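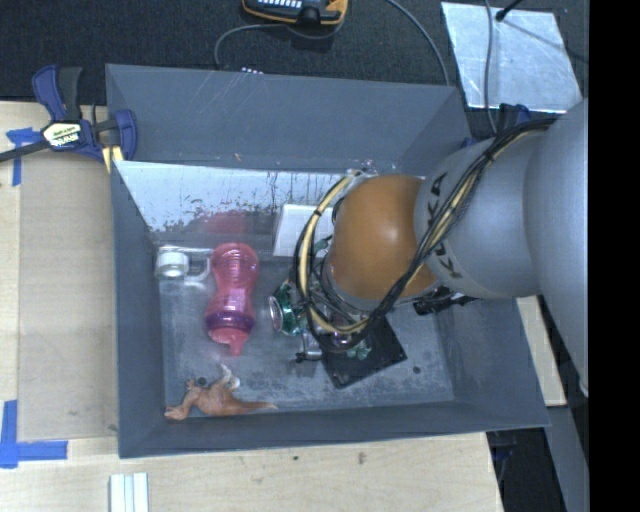
Seit Juni arbeitet bei uns in Drirkden ein KUKA-Arm im Retourenlager. Ich schreibe ein bisschen darüber, weil mich viele gefragt haben. 1/5

Früher haben wir jedes Teil von Hand aus der Kiste genommen und sortiert: Becher, Spielzeug, alles durcheinander. Jetzt macht das der Arm, und zwei von uns sind pro Schicht dabei. 2/5

Meine Schulter freut sich sehr. Mein Kopf ist am Abend aber müder als früher. Man muss immer aufmerksam bleiben, auch wenn lange nichts passiert. 3/5

Durchsichtige Sachen sind für ihn schwierig. Gestern habe ich in einer Schicht 22 Mal eingegriffen, 34 Mal war es am ersten Tag. Die Kollegen in Turngate haben mir ähnliche Probleme erzählt. 4/5

Entlassen wurde niemand, zwei Kolleginnen sind in die Reparatur gewechselt. Was mir fehlt, ist das Reden am Tisch. Ich habe dort mein halbes Deutsch gelernt. Nächste Woche bekommen wir eine Schulung, dann schreibe ich wieder. 5/5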